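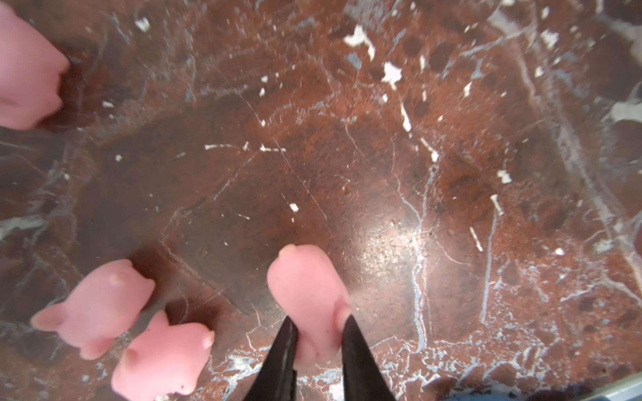 Contra la encimera perfecta

Llevo años oyendo que el mármol no sirve para una casa donde se vive. Que se mancha, que se raya, que pierde el brillo donde más se usa. Todo eso es cierto y aun así creo que el consejo está equivocado.

Cuando compramos el piso, la mesa grande de mármol rojizo venía dentro. Los dueños anteriores no pudieron bajarla por la escalera y la dejaron. Un conocido que trabaja en reformas, Thodoris Kouris, me dijo que la vendiera o que la tapara con un hule. Según él, con dos niños no iba a durar presentable ni un curso. Pedí precio para repulirla y me dieron 193 euros, más el desplazamiento. No la repulí, no la vendí y el hule duró hasta febrero, cuando se rompió por una esquina y lo tiré.

Desde entonces se usa para todo. Se come en ella, se hacen deberes, se recorta, se pega y se juega. Hay días en que tiene encima una piara de cerdos rosas y una nevada de trocitos blancos, y hay que apartar las dos cosas para poner los platos. Los trocitos blancos son lo peor, porque sobre una piedra oscura se ve hasta la mota más pequeña. En una encimera clara los mismos restos pasarían desapercibidos, y mucha gente llama limpia a una superficie por eso.

Ahí está mi primera objeción. La moda de las cocinas blancas o de gris muy pálido se defiende diciendo que son higiénicas. Lo son si se limpian. Una piedra oscura y pulida te obliga a pasar el paño porque enseña las migas en cuanto le da la luz. Prefiero una mesa que me avise.

La segunda tiene que ver con los arañazos. En la tienda Sornano me enseñaron un tablero de material sintético que, según el vendedor, iba a estar igual dentro de 25 años. Me lo dijo como una ventaja y yo no la vi. Una mesa en la que ha crecido una familia tiene que tener marcas. La mía tiene picaduras y rayitas en el pulido que se notan sobre todo cuando les cae un reflejo encima. Algunas ya estaban cuando llegamos y otras son nuestras. No sabría decir cuáles.

También creo que nos equivocamos al separar tanto los sitios. En casa de mis cuñados hay una habitación de juegos de la marca Nendard, con su alfombra, sus cajones y su mesita a medida. Los niños cogen los juguetes y se los llevan a la cocina, que es donde están los mayores. La mesita está impecable. Costó 179 euros y la usan para dejar abrigos. Los niños juegan donde hay gente, y me parece más sensato tener una mesa que lo aguante que perseguirlos para que vuelvan a su cuarto.

Reconozco las pegas. El limón y el vinagre hay que recogerlos enseguida. El vino también. Yo limpio con agua templada y un jabón neutro, seco con un trapo de algodón y no hago nada más. Primero retiro los restos con un cepillo suave, sin arrastrarlos con la mano, porque algo duro entre la palma y la piedra puede dejar raya. Es un minuto al día. El que no quiera dedicárselo hará bien en comprar otra cosa.

Lo que no acepto es que se aconseje a las familias con niños que renuncien a los materiales buenos hasta que los hijos crezcan. Es mucho tiempo viviendo con muebles provisionales. La mesa pesa una barbaridad, es fría en invierno y hace ruido cuando se apoya un vaso, y no la cambio.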